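Equipment Planning and Budget for a Second Handheld Gripper Station
Student Project Report, Whitfield Program in Applied Automation
Section 3: Purchasing Plan

3.1 Purpose of this section

The project team was asked to prepare a purchasing plan for a second data collection station. The plan covers grippers, the work table, fixtures and computing, and it is intended to be read together with the cost sheet in Appendix B. Robot arms are outside its scope. The department will decide on those separately in April.

3.2 Method

The team reviewed the existing station before requesting any quotes. Each item in regular use was placed in one of three groups: buy new, share with the existing station, or make in the shop. Two suppliers, Trukier and Ostis, were invited to quote on the items to be bought. Both were given the same written requirements and the same delivery address.

3.3 Requirements

The station must allow one operator to work with both hands at a tabletop task. This calls for 2 handheld grippers, with one spare set of finger pads for each. The pads are treated as consumables and appear on their own line in the budget, as the original plan had included them under "miscellaneous" and the amount was used up early in the term.

The table must be large enough for a small fixture such as a tray and stand, with clear space on both sides for the operator's hands. A light, plain work surface is preferred. The frame around the table should be made of standard aluminum profile so that mounts can be moved without ordering new parts. 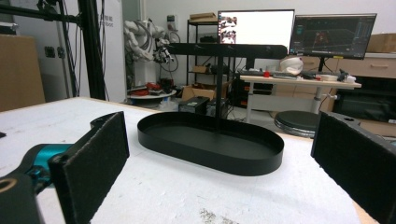
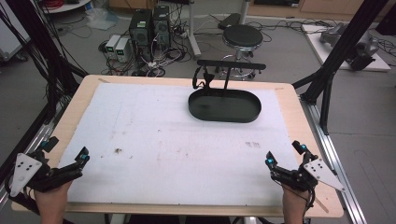 Current station, tray and T-shaped stand on the table.

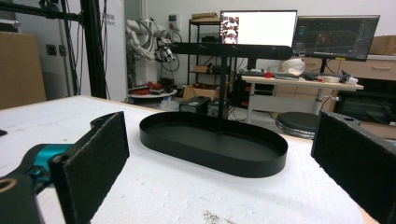 A written comment received on the first draft of this section, signed Bakus, raised the matter of cabling. The draft had priced the grippers and the frame with care and then given cables a single line with no quantity. Cables, clips and strain relief ought to be quoted by the piece, the comment went on, and a reserve should be kept for replacements during the second term, when the station would see the most use. It also asked whether power supplies could be shared between stations, and advised against it if both were to run in the same afternoon.

The team accepted both points. Cabling now has its own table in Appendix B, and 2 bench power supplies have been added to the list of items to buy.

3.4 Comparison of quotes

Ostis offered the lower price for the frame and would deliver it cut to length. Trukier was higher on the frame but lower on the grippers, and its quote included the spare pads. Delivery time for the Trukier grippers was given as 7 weeks. Neither supplier offered a discount for placing the full order with one company, so the team recommends splitting it.

3.5 Items to be made in the shop

Trays, stands and similar task fixtures will be made by students. Material for these is charged to the course account and does not count against the equipment budget. Drawings must be approved before material is cut.

3.6 Open items

The floor plan for the second station has not been approved. Storage for empty shipping boxes also has to be agreed with the building office before the first delivery. The frame order will be held until the floor plan is signed, and the gripper order can be placed as soon as the account number is issued.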